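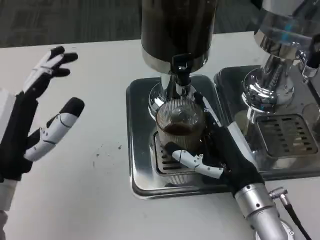 4.2 Coffee service task

The second task was set by the student team after the first round of drawer and door trials. The robot has to take a glass cup from under the spout of a coffee machine and place it on a marked spot on the table. Figure 6 shows the right hand close to the cup, with the left hand open on the other side of the machine.

Students collected 200 teleoperated demonstrations over two terms of the Jamotitz course project. Each operator first completed 12 practice runs, which were discarded. Cup position on the drip grate was varied by hand between runs, and the amount of coffee in the glass was left to the operator. We kept the demonstrations in which the cup was regrasped, as these turned out to be common among new operators.

Two problems came up early. Polished metal near the cup reflects the table and dark elements around it, and the depth estimates there were poor - in several runs the policy closed the fingers short of the glass. The ribbed glass made this worse. Nadège Gilbert's group replaced depth with wrist-frame joint readings and color images only, and we use that input set for all results in Section 5.

The second problem was contact with the drip tray. A finger passing low across the grate can catch in the slots. We added a height penalty to the Dekik controller and repeated about 100 of the runs in January 2023.

Figure 6. Right hand approaching the glass cup on the drip grate.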